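Travel help > Overland and rail > Old trade towns

Two days in Buzatu or push on to Grumar?

Posted by Forough Arabzadeh

Hello everybody. In March I will travel with my sister along the old salt road, from Tronberg in the north down to the coast. We have 9 days in total and we go only by bus and train, because neither of us likes to drive in the mountains. My difficulty is the middle part. Every guide tells that Buzatu is the most beautiful town of the route, with the covered market and the merchants' houses, but I read also that many houses are closed outside the summer. Grumar is smaller and seems to have one caravanserai and not much more.

Is it worth to sleep two nights in Buzatu in this season, or is one night enough and then we continue to Grumar? We are interested in history and old buildings, less in shopping. My sister has a bad knee, so steep streets are a question for us too.

Thank you in advance for your advice.

3 replies

Damián Robles

Buzatu, two nights. Grumar is boring.

Shewit Feyisa

I have lived in Buzatu for six years, so perhaps I can help a little. It is true that some of the merchants' houses close in winter, but in March three of the large ones are normally open, in the mornings only. Go first to the house with the blue gate behind the covered market. It belonged to a family who traded salt and wool, and the painted ceiling on the upper floor is the best in the town. The ticket costs 20 and is valid for the other houses on the same day, so please keep it and do not throw it away as I did the first time.

The covered market itself is not only for shopping. Look up when you walk inside, the brick domes are much older than the shops. Before 10 in the morning it is quiet and you can see the old weighing room at the east end, where the caravans had to pay their tax. 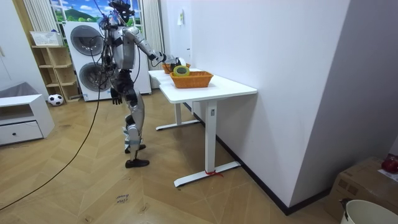 For the knee of your sister: the lower town is flat and has good pavements. The problem is the citadel. There are steps from the market side, and they are uneven and without a handrail in the upper half. Take bus 31 from the station square instead. It climbs to the back gate, and from there the path is nearly level. The last bus down is at five in the afternoon – please check it at the stop, as the timetable changes in spring.

So my answer is two nights in Buzatu, but use the second afternoon for Grumar. The train needs 40 minutes and you can leave your luggage at your hotel.

Qianru Peng

I would like to defend Grumar a little. We stayed there one night two years ago and it was the part of the journey I remember best. The caravanserai is partly a guesthouse now, so you can sleep in one of the rooms around the courtyard. In former times it had place for 500 camels, or so the owner told us. I could not find this in any book, but the stables are really very long.

In the evening the day visitors leave and you have the courtyard almost for yourself. The rooms are simple and the heating was weak, so bring a warm pullover. Ask for a room on the ground floor, the stairs are narrow.

I also recommend the small museum in Skindau, if your train stops there. It has old letters between the merchants, with translations, and one of them is a long complaint about a lame mule and a late payment. You need one hour for it.

With nine days I would do one night in Tronberg, two in Buzatu, one in Grumar, and keep the rest for the coast.

Comment by Forough Arabzadeh

Many thanks to all of you, especially for the bus to the citadel. We will take two nights in Buzatu and one in Grumar. Shewit, do you know if the ticket for the houses can be paid by card?

Comment by Shewit Feyisa

At the blue gate yes, at the others only cash.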